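How I sort out a shelf that's become a dumping ground

I love a white shelving unit. I also have a terrible habit of treating one like the bottom of a handbag, and by the end of August mine had got to the point where I was putting things on top of other things. So out came the duster and off I went!

First job is books. Stand them all up at one end of one shelf, tall ones at the outside of the row, and don't fuss about colour unless you enjoy it (I tried a rainbow once and couldn't find anything for weeks). 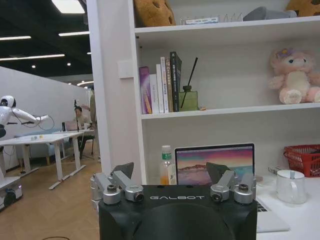 Bragança, Fri 9 September

Next, leave a gap. I know, it feels wrong to have a bit of bare shelf when you've got a pile waiting on the floor, but give it a day before you fill it. A reed diffuser sits nicely right beside the books, and then I like one soft toy well away from it at the other end, so there's no chance of oil on the fur. Ask me how I found that out.

Big squashy things like a cookie cushion go on the top shelf. They weigh nothing, they fill the height, and if one falls on your head it's no great loss.

Then do the little bits. Pens, chargers, eye masks, tiny boxes you can't quite throw away... My friend Mỹ Trịnh swears by putting the lot in one basket and only keeping what she's gone looking for by the end of the month. I'm softer than that, but I do use the basket.

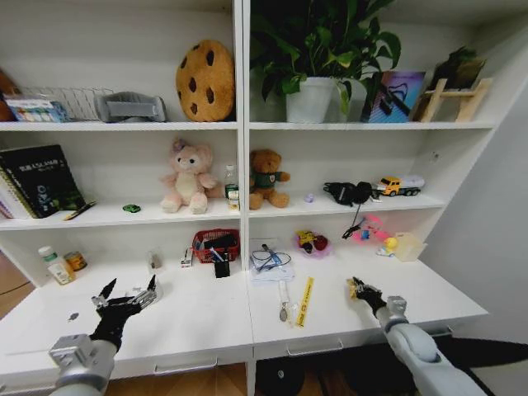
Cables are the other thing. Coil each one, pop it in a pouch and push the pouch to the back, or the ends will creep down over the edge and make the whole shelf look messy even when it isn't. Plants go up high if they're leafy, with enough room above that you can get a watering can in. Toys I spread out, a bear here and a little truck there, with a hand's width between them.

Last of all, wipe the lowest level and try to keep it for things you use every day, vitamins and so on. Mine took an afternoon with two tea breaks. I still haven't decided about the pens.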